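Sorting and Serving at a Small Table: Report on the Tea Table Project
Student project report, Ildale College, course in Everyday Design

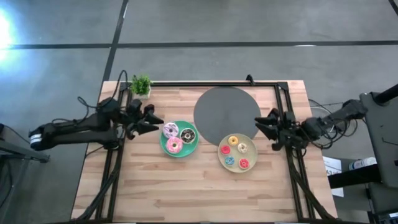 Our group had to choose one ordinary activity at a table and study it during one term. We chose serving sweet things, and we worked with toy donuts. Real donuts would be better for the smell and for the motivation of the group, but they become old in one day, the icing sticks on everything, and the sizes are never the same. With toys we could repeat the same serving many times and compare the results.

The question of the project was simple. When a person puts round pieces on a round plate, what helps this person to find a good place for each piece? We wanted to know if the size of the donut, the color of the icing and the color of the plate have an influence.

1. Materials

We used large toy donuts and smaller ones. The large ones went on a green plate and the smaller ones on a beige plate. In the large group there is a lavender donut with darker stripes, a very dark one with light drizzle and a bright pink one with small light sprinkles. Among the smaller ones there are a yellow-orange, a red and a cream-white with brownish markings. The table top is made of narrow strips of light wood. We also had a round dark gray mat.

The total budget from the course was 200 dollars. We spent 125 dollars for the toys and the plates, and the rest stayed for printing. Most of the toys came from the shop Asante in Kodthorpe. We looked also at a set from Ultum, but all donuts in this set had the same icing, so it was not useful for our question.

2. How we worked

There were 11 sessions, all in the afternoon, between January and March. In every session a participant got one plate and the donuts for this plate, and the task was written on a card. The card said only "Please serve these for guests." We did not say what is a nice arrangement, because this was the thing we wanted to learn. After each serving we made a drawing of the plate on paper and wrote down which donut was placed first.

At the beginning we forgot to write the order for two sessions. These drawings are still in the appendix but they are not used for the part about order.

3. Results

The larger donuts were more difficult than we expected. With three of them, many participants started at the rim of the plate and then had an empty part left on one side. Some of them moved everything again, and others were satisfied and stopped. With the smaller donuts, the most common arrangement was a ring. People turned the plate a little with one hand while they placed the pieces with the other hand.

The color had more influence than the size for the first choice. The bright pink donut was often taken first. The dark one with the drizzle was often last, and two participants told us that it looked "heavy" and they wanted to see where it fits. The cream-white donut was less visible on the beige plate, and several participants moved it after all the others were placed. We think a plate with a stronger color is better for light icing, but we did not test the smaller donuts on the green plate.

4. Problems and next steps

The biggest problem was the instruction card. The word "guests" made some participants think about how many guests will come, and they asked us. We answered that they can decide, but this probably changed the arrangement. In a new version the card should say only "Please put these on the plate."

We also want to change the two plates between the groups of donuts, and to include a square plate. The drawings should be made by the same person each time, as our drawings have different scales and it took a long time to compare them. The appendix has the drawings in the order of the sessions, with the corrected list of materials on its last page.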